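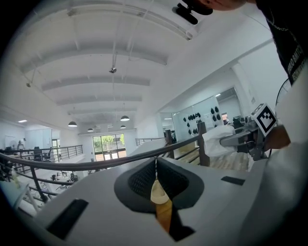
Loose handrails and newel posts: finding the play and taking it out

Most wobble in a stair rail comes from one of three places: the wall bracket, the joint between rail and post, or the foot of the post. Tightening the wrong one wastes an afternoon and can strip a good fixing, so test before you pick up a screwdriver.

Testing

Hold the rail at mid-span and push it sideways with steady pressure. Get someone else to rest a fingertip across each joint in turn while you push. Movement too small to see is easily felt across a joint. Mark each moving joint with masking tape and write on the tape which way it moves.

Repeat at the post. If the top moves and the foot does not, the fault is in the rail joint or in the post itself. If the foot moves, leave everything above it alone until the foot is fixed.

Wall brackets

A bracket that has worked loose in plaster will not be cured by a longer screw into the same crumbling hole. Take the bracket off, clear out the old plug and check what is behind it. In brick or block, drill out to sound material and fit a new plug of the correct size. In plasterboard, find the stud. Hollow-wall fixings are not suitable for a handrail, whatever the packet says about load.

Metal rails held by small machine screws on the underside are simpler. Remove one screw at a time, clean the thread with an old toothbrush, add a drop of medium-strength threadlock and refit. Do not use the high-strength grade. You will want the screw out again one day.

Metal rail to timber post

This joint loosens seasonally. Timber shrinks across the grain when the heating is on and the flange is left standing slightly proud. February is a good month to check it, with the wood at its driest.

If the screws still bite, nip them up by hand. If they spin, take them out and pack the holes:

Cut matchstick-thin slivers of hardwood.
Coat them with wood glue and push them in until the hole is full.
Trim flush and leave overnight.
Drill a fresh pilot hole and refit the screw, with a little candle wax on the thread.

Filler will not do the same job. It holds for a few weeks and then turns to powder.

Foot of the post

Lift the carpet or trim and look for the fixing. Older posts are usually notched over a joist and bolted. Newer ones often stand on a single threaded rod with a nut reached through a plugged hole in the side. Find the plug by shining a torch along the face at a low angle - the grain will not quite line up. Drill it out, turn the nut a quarter at a time and test between turns. If a post still rocks with the nut tight, the floor beneath needs looking at, and that is a job for a joiner.

Cleaning and finish

Wipe dark metal rails with warm water and a little washing-up liquid, then dry at once. Scouring pads leave bright scratches that cannot be polished out of a painted or coated surface. For posts, a thin coat of hard wax twice a year is enough. Sticky patches at hand height are skin oil and old polish; white spirit on a rag removes them, but try it first on the side that does not show. Lay the rag flat outdoors to dry before binning it.

Squeaks

A squeak with no movement is two dry surfaces rubbing. Work talcum powder into the gap with a thin card and wipe off the surplus. Oil stains timber and collects grit.

Reader's note

Paula Văduva writes that her bracket screws had different threads from one end of the rail to the other, and that she now tapes each screw to its own bracket while the rail is down. Label the brackets as well, top to bottom, as the angles are seldom identical.

Page last revised April 2023.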